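# Stripping old sealer from a quarry tile floor

Quarry tiles that have been sealed over and over end up with a yellow, patchy film that holds dirt. Mopping won't shift it. The old sealer has to come off completely before new sealer will stick, and in an average hallway or utility room that takes a weekend of work plus drying time.

These steps are for unglazed clay quarry tiles with an acrylic or wax coating. Don't use them on marble, limestone or terrazzo.

## What you need

- Flakard stripper, or another alkaline coating remover
- Bucket, mop and a stiff deck brush
- Slow-speed floor machine with a black pad (rental is fine)
- Wet vacuum
- Plastic scraper
- Masking tape and plastic sheeting
- Rubber gloves, goggles and boots with a good tread
- Skaloder impregnating sealer, or a topical sealer if you want a shine

The floor in these notes was 300 square feet, split between a back hall and a laundry room. It took three passes with the stripper. A smaller room with only one or two coats on it may need a single pass.

## Find out what is on the floor

Pick a corner behind a door. Put a tablespoon of stripper on one tile, leave it ten minutes, and scrape. If the film turns white and gummy, it is acrylic and the stripper will work. If it smears and feels greasy, you have wax, which comes up with the same product but fouls the pads faster. If nothing happens at all, try again with a stronger mix before you buy anything else. Two-part coatings need a solvent remover and different ventilation, and are a separate job.

Check the grout while you are down there. Crumbling joints should be raked out and refilled after stripping and before sealing.

## Clear and mask the room

Take up the threshold strips if they unscrew. Tape plastic along the baseboards to a height of 12 inches, because the floor machine throws slurry. Cover the bottoms of cabinets and the feet of anything you can't move. Stripper will dull varnish and lift paint.

Soft things pick up the smell and are hard to rinse, so move coats, rugs and laundry to another part of the house and shut the door on them.

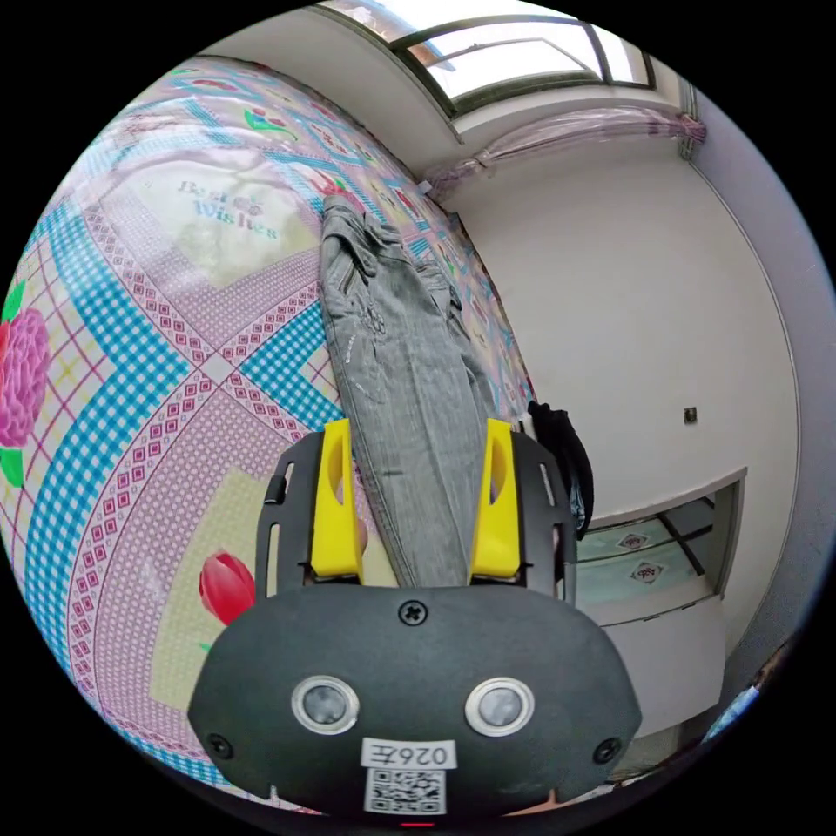

Open the windows at both ends of the work area. Turn off any floor heating the night before. A warm floor dries the stripper too fast, and dried stripper is harder to remove than the sealer was.

## Strip the floor

1. Mix the stripper with cool water at the strength on the label.
2. Flood an area you can finish in one go, about 30 square feet. It should stay visibly wet.
3. Wait 15 minutes. Add more solution to any spot that starts to dry.
4. Run the floor machine over it slowly, then go across it the other way.
5. Work the edges and grout lines with the deck brush. Use the scraper in the corners.
6. Vacuum up the slurry before moving on. Don't push it onto the next section.
7. Rinse with clean water and vacuum again.

Wet stripper is very slippery. Plan your route so that you finish at a door.

Let the floor dry overnight and look at it with a flashlight held low. Shiny spots are leftover sealer. Treat those again by hand if there are only a few, or repeat the whole area if they are everywhere.

## Rinse and dry

Alkaline residue will stop the sealer from bonding. Rinse twice more with plain water and change the water often. Test the damp floor with pH paper in a few places. It should read the same as your tap water.

Drying takes longer than people expect. Old quarry tile is often laid straight on the ground with nothing under it to stop moisture. Tape down a square of clear plastic and leave it for a day. If there is moisture on the underside, wait and test again. This floor needed 60 hours with a fan running, in February, with the house heat on low.

## Seal

Put the impregnating sealer on with a short-nap pad in thin coats. Wipe off whatever has not soaked in after five minutes, or it will dry sticky. Clay tiles vary, and some will take a third coat while the ones beside them are full after the first.

Keep foot traffic off for a day and water off for three. After that, mop with a neutral cleaner. Put felt under the furniture before it goes back, and leave rugs up for another week.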